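# Wenar : ensachage d'articles gonflables 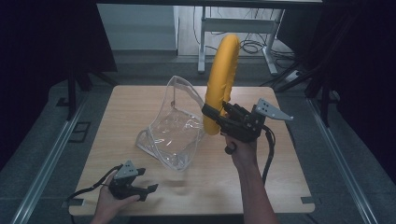 ## Contenu

Wenar regroupe des séquences de manipulation d'objets souples sur table. Cette fiche couvre le sous-ensemble `gonflables` : anneaux gonflables et sacs plastiques transparents, ouverts.

| Champ | Valeur |
|---|---|
| Séquences | 318 |
| Séquences annotées | 310 |
| Annotateurs par séquence | 2 |
| Version | 3 |
| Responsable | Chiharu Fujimoto |

Les séquences sans annotation sont conservées dans `brut/` et absentes des index.

## Objets

- **Anneau** : gonflable, jaune vif, surface brillante. Il se déforme en ovale allongé quand on le tient debout. La pression n'est pas mesurée.
- **Sac** : plastique transparent, froissé, coutures à bord blanc. Il peut être affaissé sur le côté au départ ; la position de l'ouverture est notée dans `sac_orientation`.
- **Table** : plateau en bois clair, coins arrondis.

## Tâche

Placer l'anneau dans le sac. L'anneau peut être plié ou comprimé, mais pas dégonflé. Le sac n'est ni scellé ni noué.

Étapes annotées :

1. `saisie_anneau`
2. `ouverture_sac`
3. `insertion`
4. `relache`

L'ordre des étapes 1 et 2 est libre. Une étape reprise après échec reçoit un nouveau segment avec `reprise: true`.

## Arborescence

```
wenar/gonflables/
 brut/
 annote/
 index.csv
 objets.yaml
```

`index.csv` utilise le point-virgule comme séparateur. Encodage UTF-8, sans BOM.

## Limites connues

- Les reflets sur l'anneau et sur le plastique perturbent la segmentation automatique. Les masques ont été repris à la main avec Vultalness.
- Le bord du sac est difficile à localiser quand le plastique est replié sur lui-même. Dans ce cas, `bord_visible` vaut `partiel`.
- Un seul modèle d'anneau. Ne pas extrapoler aux ballons ni aux coussins.

## Modifications

- **v3** (mars) : ajout de `bord_visible`, correction des bornes de `insertion`.
- **v2** : double annotation.
- **v1** : dépôt initial.

Les erreurs d'annotation sont à signaler dans le suivi du dépôt, avec l'identifiant de séquence et le nom du segment.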